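Search this site
Search
Enter keyword

The toy shelves at Tustovberg — October sort-out

Twice a year we empty the toy shelves in the back room at Tustovberg, check everything over and put it back. It takes most of a Friday. Izzati Wattimena and I kept notes while we worked, so that whoever does the next one knows what we have and where it lives.

The shelves were last done properly in spring. Since then we have taken in two boxes from the Stougaard playgroup, which closed, and a carrier bag of odds and ends left at the door. The full list now runs to 352 items. That counts a jigsaw as one item and a set of bricks as one item.

How we sort

Everything comes off the shelf and goes into one of four groups: hard toys, soft toys, things with small pieces, and things to throw out. Hard toys are washed in the sink with warm water and washing-up liquid, then left on towels. Cloth toys go through the machine at 40 if the label allows it. Foam and squashy toys are wiped by hand, as they split if they are soaked.

Jigsaws are made up on the floor before they go back. Of the 17 we own, three had a piece missing. We have kept those and written the number missing on the lid.

The 12 grey tubs from Zukex are still sound, though two lids have cracked. The tubs stay on the lower shelves where small children can reach them. Paint, glue and scissors stay on the top shelf — please don't move them down, even for an afternoon.

Squashy toys and play food

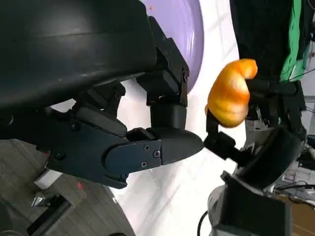 Play food is the group that grows fastest, and half of it arrives without anyone knowing what it is meant to be. Izzati put most of it under fruit and vegetables, and I put the rest under bakery. The lumpy yellow-orange one with the hooked top could go under either, being as much a croissant as a pepper, and it is on the list as "croissant or pepper". It goes in the tub marked FOOD with the others.

Anything squashy with a tear in it is thrown out. Threw out four this time.

If you borrow from the shelves, write it in the book by the door and bring it back within the month. The Zastbridge group has its own cupboard and its own book.

Hülya Bayram

Comments (3)

Marjan
Do you still want jigsaws? I have a few, all complete as far as I know.

Hülya Bayram
Yes please, under 100 pieces if possible. Leave them in the porch.

Pete
The farm set with 93 pieces is at ours, sorry. Will drop it back on Friday.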